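Table Settings, Reconsidered
Gallery by Erzsébet Bakos

I have been told for years that a good table needs layers. A mat, then a plate, then a smaller plate, then something decorative that has to be moved before anyone can eat. Relstead has built a whole spring range on the idea, and the Cerbridge showroom had 400 settings' worth of it stacked by the door when I went in May. I remain unconvinced. My own tables are mostly bare wood, and I like them that way.

Still, Beat Schwaiger, who edits these pages, asked for a gallery on placemats, colored plates and play food, and wanted to know whether any of it earns its space. Some captions are longer than others. I had more to say about some things than about others.

On round mats

The catalogs show round mats on round tables, where they make some sense. On a rectangular top they leave odd corners that collect crumbs and keys. Braided ones also hold on to flour. I shook mine out over the sink for a week and there was always more. Forkum says theirs can be wiped clean, which I would believe of the ridges and doubt of the grooves between them.

What I will grant them: a dark mat hides coffee rings, and a plate set down on one makes less noise. If you have small children and a downstairs neighbor, that may be enough to settle it.

On mixing plates

The current advice is to own plates in several soft colors and let them fall where they may. I tried this with a set of blues and greens from Skinner. Guests did say it looked cheerful. They also reached past the green ones, every time, and I ended up washing the same blue plates over and over while the green ones sat in the cupboard.

Two colors on one table is fine. I would stop there. Past that, it starts to look like the last hour of a yard sale, whatever the magazine says.

On play food

I was most doubtful about this part. Play food costs more than the real thing and lasts until somebody steps on it. The better pieces are the plain ones, a donut or a bun in a single color, because a child can decide what they are. The ones with painted sprinkles have already made up their minds.

The usual claim is that it teaches children to set a table. Maybe. The children I know put everything on one plate, carry it across the room and leave it under a chair.

A cream ring on a gray mat
Donut or bagel, take your pick. I went with bagel until I noticed the pinkish line around the base. The mat is the braided kind I complained about, and I admit the pale ring looks good against it.

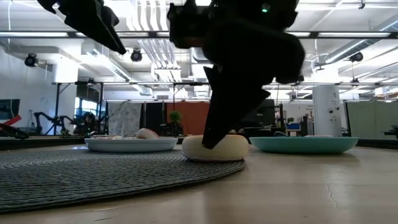 None of which changes my mind about layers. A mat under one plate and bare wood under the next is as far as I would go, and I would want the bare side to be the one nearest me. Wood picks up scratches. Leave them alone. I have read 2,000 words on hiding them with walnut oil and my table looks the same as it did before.

If you do buy a mat, buy one and live with it for a month before ordering the set. Relstead sells them singly if you ask, though you would never guess it from the website.

Comments and corrections can go to Beat. He likes the green plates.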